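Progress report on the Baptiste project, demonstration period
Prepared for the Pirnumura fund

47 shares | 4 comments

In the previous report we wrote that the open day would be held before the end of July, and that we did not know yet if we would show the robot in the simulation, or the real arm, or both. We decided for the simulation, with the real arm standing beside it and switched off. I explain this decision below, because one of your reviewers asked about it already by mail.

The open day took place in our hall in Plalerstead and lasted from nine in the morning until late afternoon. Your two representatives were with us for the part after lunch. For them some of this report will be repetition, but the report must also serve the people at the fund who did not travel.

What we wanted to show

The work package says that Trurna has to demonstrate sorting of small parts "in a way that a visitor without technical education can follow". We took this sentence seriously. In our first plan the visitors would look at graphs and at a list of results, and when we tried this with colleagues from the office, they were polite and left after a few minutes. So we changed it. Now the visitor sees the table, the round tray with the small pieces in it, the arm and the blue bin. The job is easy to say: take the orange pieces from the tray, put them in the bin and leave the gray ones. It is not so easy to do when the pieces stand close together, and this is the situation we have spent most of the spring on.

We had two screens. On the first one was the view from the arm, near the gripper, and on the second one the view of the room. We learned that people need both. With only the first view they do not understand where they are, and with only the second view they do not see why the arm is slow.

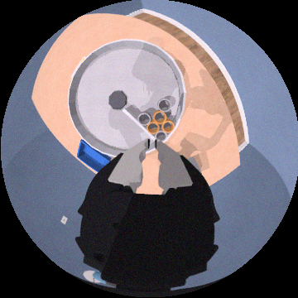 The view near the gripper comes first, the view of the room second.
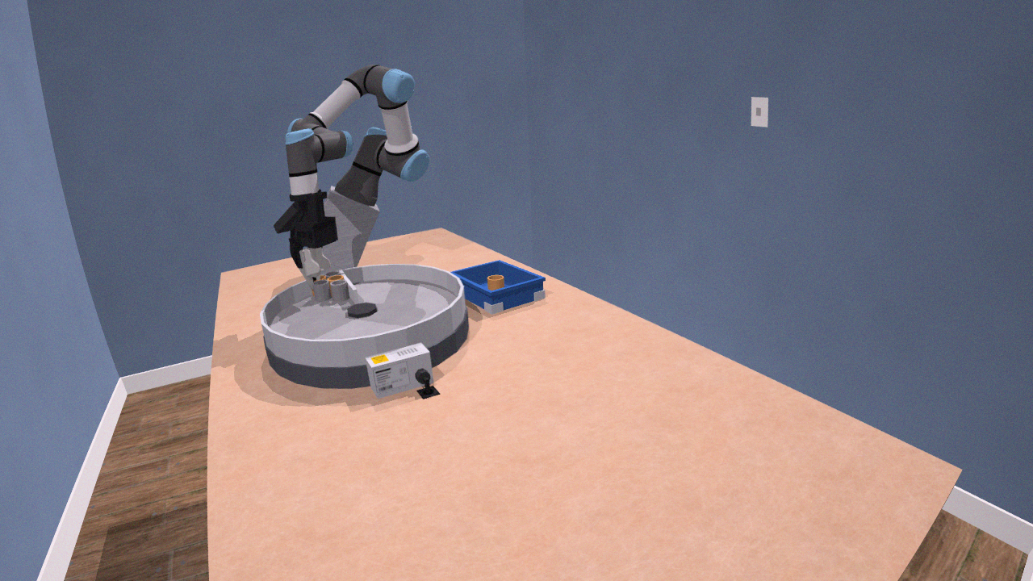
Milena Tarvo
Project coordinator, Baptiste project, Trurna

Why the simulation

The real arm in our hall works, but the safety fence is not complete. The door switch was delivered with the wrong connector, and the new one came too late for the inspection. Without the inspection we are not permitted to have visitors closer than the yellow line, and from the yellow line the small pieces cannot be seen well. We could have used a camera and a screen also for the real arm. But then the visitor looks at a screen anyway, and we would have had the risk of a stop in the middle of the day.

There is one more argument. In the simulation we can put the pieces back to the start by pressing a key. In the hall a person must open the fence, place the pieces by hand, close the fence and confirm. For a small group who came for twenty minutes this is too much waiting.

I understand that the reviewer would have liked to see metal move. We will offer a second visit for this, see the last part of the report.

How the day went

The groups were small, and each of them got the same introduction, which we kept short. After it the operator started a run and said aloud what the arm was going to try. We let the runs go on also when they went badly. In the morning one run ended with the gripper between two pieces and holding neither of them, and the operator explained what had happened and started again. Several visitors told us later that this was the part they remembered best.

The most frequent question was why the arm does not simply take the piece from the side. The answer is that in a tight group there is often no room for the fingers at the side, and they have to come from above and find a gap. One visitor, who works in a bakery supply company, said she has the same problem with baking forms in a box. We had a good conversation about this, and I have written it in our list of possible uses.

The second question was about shadows. Because the round tray has a wall, and because the arm is above it, there are dark areas on the tray floor, and people asked if the program takes a shadow for an object. Sometimes it did, in the version of last winter. We changed the light in the simulation for every training run since then, and the error is now rare, but I do not want to write that it is gone. On the day we saw it one time.

The third question was about jobs. We had expected it and we had prepared an answer together with our management, but the prepared answer sounded like a brochure. The operator put it away after the second group and spoke from his own experience on the packing line. I would recommend this to other projects.

Some things went less well. The two screens stood too close to each other, and the people at the left could not see the room view. The hall was loud before ten, when the neighbors were loading, and the introduction was difficult to hear. The printed sheet used the word "episode" for one attempt of the robot, and many people did not understand it. In the afternoon we said "try" instead, and we will print it like this in future.

Results in this period

Since the last report the program has made 597 tries with the round tray in its present form. We do not give one success rate for all of them, because the first ones were made with the older gripper fingers and the numbers cannot be compared. In the annex you find them in two tables, before and after the change. In the last part of the period the results were good when the orange pieces stood alone or in a row. When gray pieces stood close around them the results were clearly weaker. The usual mistake is that the arm moves a gray piece out of its place while it takes the orange one. For the demonstration this is no problem, but in a factory it would be one, so we count it as a failure.

The recordings of the open day are stored together with the other data. The storage now holds 1503 recordings in total, training and demonstration together, and all of them have been checked for missing parts. Before the summer this check was done by hand and was always late. It is now done by a script during the night.

Open points

The bin stands near the edge of the table and far from the arm. This was chosen so that visitors can see clearly where the pieces go, but the long movement costs time in each try. For the next period we will test a position closer to the tray. If it is better we will keep it and lose a little of the clearness.

The second person for the software work has still not been hired. We had one good candidate, who accepted an offer in another city. The position is published again. Until it is filled, the work on the real arm goes at half speed, and I ask you to consider this when you read the schedule.

The cost of the open day stayed inside the planned amount. We spent more on the rented screens and less on the catering, and the difference is shown in the finance sheet. No transfer between budget lines is requested.

Next steps and requests

The inspection of the fence is planned for the coming period. After it we want to repeat the same task with the real arm, with the same kind of layout, and compare it with the simulation. We think the results will be lower in the beginning. We would like to invite the fund to see it at that time, without other visitors, so that there is room for questions and for looking at the arm from near.

From Pirnumura we need two things. The first is the approval of the shorter sheet for visitors, which was sent to your office with the English and the French text. The second is an answer if the recordings of the open day may be published. No visitors can be seen in them, only the simulation, but the voice of the operator is on the sound track, and he has agreed in writing.

The annex with the tables and the finance sheet is sent separately.

1503 views | 4 comments | Share this report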